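Matheson co-op program – worth the extra year?

tmw_208
2025-03-25
Second year CS at Matheson, trying to decide on the co-op track. Adds a year but you get 3 paid terms. Advisor says go for it, my parents say just graduate. Anyone done it?

pixelgoat
Did it, placed at Valevar. First term was mostly fixing test scripts, second one got good. Got an offer in January. Do it.

ohno_segfault
Disagree. 20 applications for my first term, one interview. You still pay the co-op fee while you look. Regular summer internship gets you teh same line on a resume.

pixelgoat
One summer is not the same as 3 terms, come on. By the time you know the codebase you're gone.

kelso_r
Depends what you want. If it's grad school, skip it and get into a lab. I'm in one now, pays less but prof knows my name

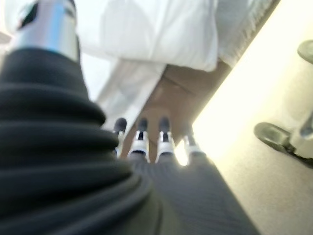
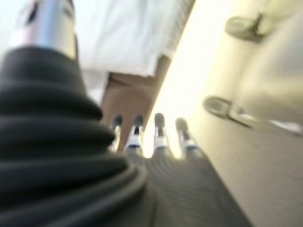
robot hand and arm sleeve, both pics

tmw_208
Hm. Hadnt thought about labs. How did you get in?

kelso_r
Emailed Bereket Mekonnen after his intro class. Two lines and a transcript. Waited 25 days for a reply – don't give up after one week.

ohno_segfault
See, no fee.

pixelgoat
Also no Valevar salary lol

tmw_208
Deadline's Friday. Gonna apply to co-op and email him too, can always drop one.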